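Chapter 9
A Place for Small Things

What this chapter covers
Bins, trays and dividers
Sorting on a clear surface
How many compartments are enough?
Key words: bin, divider, compartment, home spot, stray

Think of the drawer in your house where the tape goes. Is it also where the batteries go, and the birthday candles, and a key that fits no lock you own? Almost every home has a drawer like that, and I love them, because they are the best teaching tool in this whole book! Empty one onto a table and you have a full lesson in front of you.

In Chapter 8 we worked with shelves and closets, where the things being stored are large enough to see from across the room. Small things follow other rules. They slide, they hide under each other, and they wander off to other rooms. When Shoaib Bukhari sorted the supply room at the Kasberg school, he wrote down 67 kinds of small items before he bought a single container - and then found that many of them could share a home. Erasers and pencil sharpeners, for instance, get used at the same desk by the same people. We will come back to his list in the exercises, and you will get to argue with some of his choices.

Start with the table
Before you pick a bin, clear a surface. A big one is best, and a plain color helps small items stand out. Put the bin to one side so that the middle stays open for spreading and grouping. Work from the pile toward the bin, and leave the strays for last.

Now look at the bin itself. A bin with no divider is quick to fill and slow to search. A bin with 80 tiny slots is the opposite, and most people give up on it within weeks. One divider is a wonderful place to begin. It gives you a small side for the things you have few of and a large side for everything else, and if the divider is low you can still reach across it with ease.
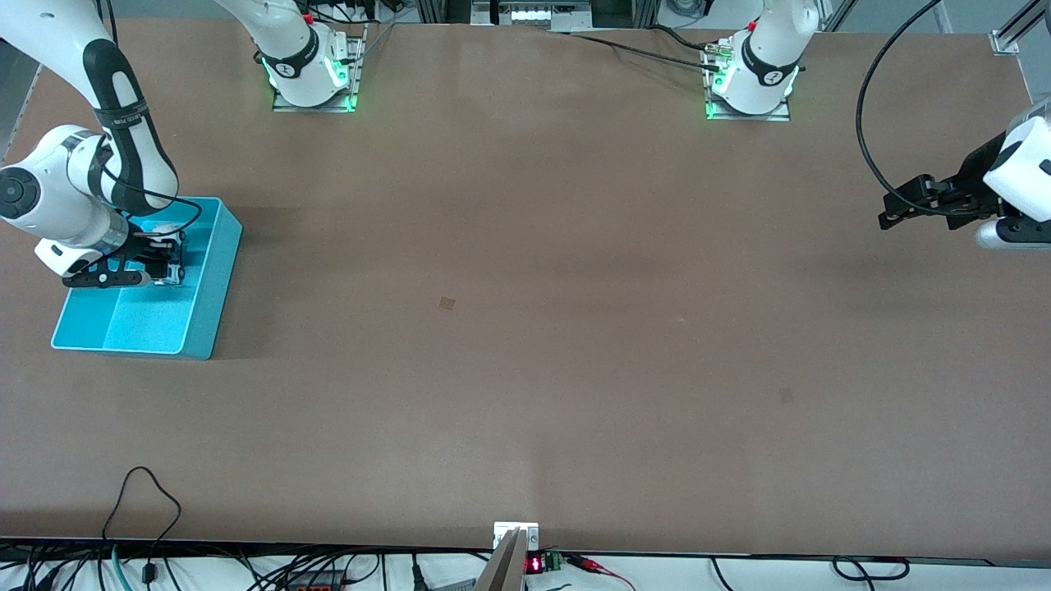 Figure 9.1 A blue open-topped bin near the side of a large brown tabletop. A low divider sets off the smaller compartment.

Try it yourself
Choose one drawer at home and empty it. Sort what you find into two groups, using any open box and a strip of cardboard as a divider. Write down which group was larger, and which items you could not place. Keep your notes - you will need them in Section 9.2, where we take up labels.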